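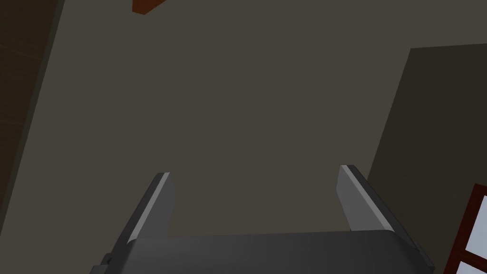 Source: Clukari

I grew up in Ikel, which is far from any sea, and our river was too fast for children. So I learned many things in my childhood, but swimming was not one of them. When I moved to Predthorpe for work, my new colleagues talked about the swimming pool as people in my home town talk about the bakery. They went before work, they went after work, they went when they had a headache. I said every time that I had forgotten my swimsuit at home. I did not own a swimsuit.

Last September I finally signed up for the beginner course for adults. I want to write down how it went while I still remember the bad parts, as I notice that they are already becoming pleasant in my memory.

The first lesson was not swimming at all. We stood in the water up to the chest, held the wall and put our faces in. It sounds like nothing. For me it was terrible! My whole body was of the opinion that this is how a person dies. The instructor said to hum under water, any song, because when you hum the air goes out of the nose and the water cannot come in. I hummed the song from a washing powder commercial of my childhood, and to this day it comes to me when I push off from the wall. 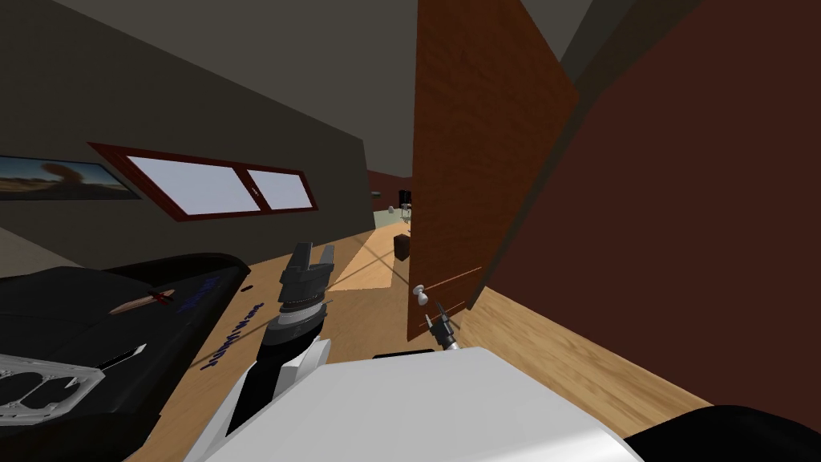 After the humming came floating, and floating was harder. Everyone tells you to relax, and I think this is the least useful word in the English language. What helped me was to look straight up and to let my ears go under. I had been keeping my ears dry the whole time without noticing it, and for this my neck was stiff and my legs were sinking. With the ears in the water it becomes very quiet, and you hear only your own breath. I started to like it so much that I floated into the rope and then into another lady. She was kind about it.

Then we learned the crawl, with the breathing to the side. I will not explain the technique, there are good videos for that, and I do it wrongly in at least 3 different ways. I lift my head too high, I kick from the knee, and my left arm goes somewhere on its own business. But one evening in winter I reached the other end without stopping, and I held the edge and laughed with water in my nose.

My goal for the spring was 1000 meters in one visit, with as many pauses as I wanted. I did it in April. It took me so long that the school group came in, had their whole lesson and left again. Afterwards I went to Nomura, the noodle place across the parking lot, and ate a big bowl of soup and then a second one. I recommend this soup to anybody who has been in cold water. They put a lot of ginger in it, and the windows are always foggy, so you can sit there with wet hair and feel hidden.
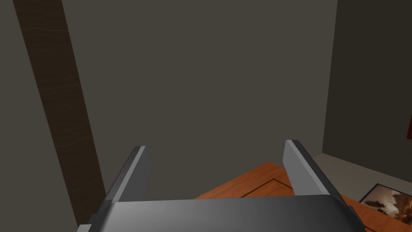 I should say something about the money also. The course was not cheap for me, but the 10 o'clock ticket in the morning costs less than a cinema ticket, and you can stay as long as you like. I bought simple goggles and a cap. My first cap was too small and it gave me a headache, so please try it on in the shop, even if you feel silly.

Now I go in the early mornings, when the light is still weak and the water is flat. My next goal is 2000 meters. Sometimes I swim 100 meters and already want to go home, and then I float a little on my back with my ears under, and mostly I stay.

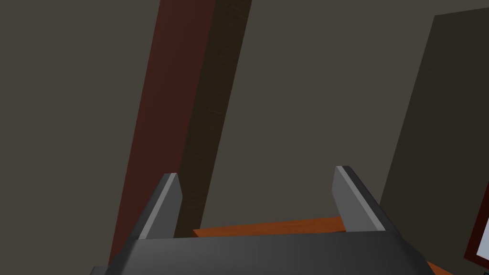 Is it too late to learn swimming as an adult?

I think it is only slower. A child jumps in first and gets scared later, and we do it in the opposite order, so give yourself a few weeks just for putting the face in the water. Look for a group that is only for adults, and tell the instructor at the beginning that you are afraid. Mine put me in the lane next to the wall, and I stayed in that lane until spring.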